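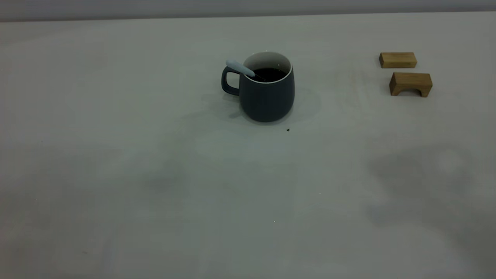 Selatach, Fri 16 February – The Havo student robotics club will enter its table-clearing project in the regional competition at Vukier, though its coach is making few promises.

The seven students have logged 2756 practice runs since October on two tasks: stirring a mug of coffee with a spoon, and moving wooden blocks without touching the mug. The arm completed both tasks in one run 183 times.

“That is a poor rate, and I would rather print it than hide it,” said coach Nazareno Zuccaro. “Contest videos show the good run. I have my doubts that a machine like ours is ready for anybody's kitchen.”

Zuccaro also questions the scoring, which gives more points for speed than for spills avoided. The club has asked the organizers to review it and has had no reply.

Students will run the arm for visitors at Hämmerli Hall at 4 p.m. Admission is free.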